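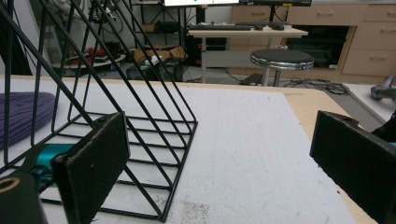
Black wire rack on a white foam-covered tabletop

Compliance and Investigations Forum
Topic: Agent commissions after a change of government – self-report or wait?

Sturnley_Compliance
Posted Thursday, January 26, 2023
Members' views are requested on the following matter. Our company acquired Preltix, a supplier of pumping equipment, last September. Preltix had held a service contract with a state water authority overseas and paid a local agent a commission of 4 percent on each invoice. The government of that country has since been replaced, and the new administration has announced a review of all contracts signed under the old one.
The agency agreement is two pages long. It does not describe the services the agent was to provide. We have located 40 invoices so far, none with supporting papers attached. No authority has contacted us. The board wishes to know whether we should report now or complete our own review first.

counsel_midwest
I would advise against any report at this stage. A commission of that size is not unusual for the sector, and a thin agreement is poor record keeping until something more is shown. A report made before the facts are known invites questions the company cannot answer. Complete the review, under privilege, and then decide.

ledgerline
I must respectfully disagree with the previous reply. The timing is not in the company's hands. A new administration will have the water authority's own files, and it may pass them to prosecutors in other countries without notice. Credit for coming forward depends in large part on the authority not already knowing. A review that runs for a year may use up all of that credit.

counsel_midwest
The point about timing is fair, but it assumes there is an offense to report. A new government has its own reasons for finding fault with the old one's contracts. Some reviews of this kind are a means of reopening prices. I have seen a client report in haste, spend heavily, and learn that the agent had done real work and could prove it.

Saxena
May I ask whether the agent is still being paid? The original post does not say. If so, that should be settled before the question of reporting. Any payment made after the company became aware of the problem will be judged more severely than those made by the former owners.

Sturnley_Compliance
Payments were suspended when the invoices came to our attention. The agent has written twice to object. We have acknowledged both letters and said nothing further.

Saxena
Thank you. Please also confirm that a hold notice has gone to Preltix staff. Smaller companies often delete mailboxes when an employee leaves, and the sales staff are usually the first to go after a purchase.

Sturnley_Compliance
A notice was issued to all 200 employees and to the outside bookkeeper. One former sales manager's mailbox had already been closed. Our technology department is looking for a backup.

ledgerline
The missing mailbox strengthens my view. It is better for the company to explain that gap itself than to be asked about it. I would also read the purchase agreement this week. Warranty claims against the sellers often carry a short notice period, and it may already be running.

pevanow_records
Writing from Pevanow, where we handle document review. There is a middle course. Take a sample first – the largest invoices and any paid within a month of a contract award – and compare the bank details with the agent's registered account. A payment to a third party or to an unrelated country would give the board something firm to act on. This can be done in weeks.

counsel_midwest
I could support that, provided outside counsel directs the work and the scope is written down beforehand.

ledgerline
Agreed as to the sample. I remain of the opinion that a date for the decision should be fixed in the board minutes now.

Sturnley_Compliance
The replies are appreciated. The sampling proposal will go to the board together with a fixed decision date. The purchase agreement has been sent to counsel for review of the notice terms.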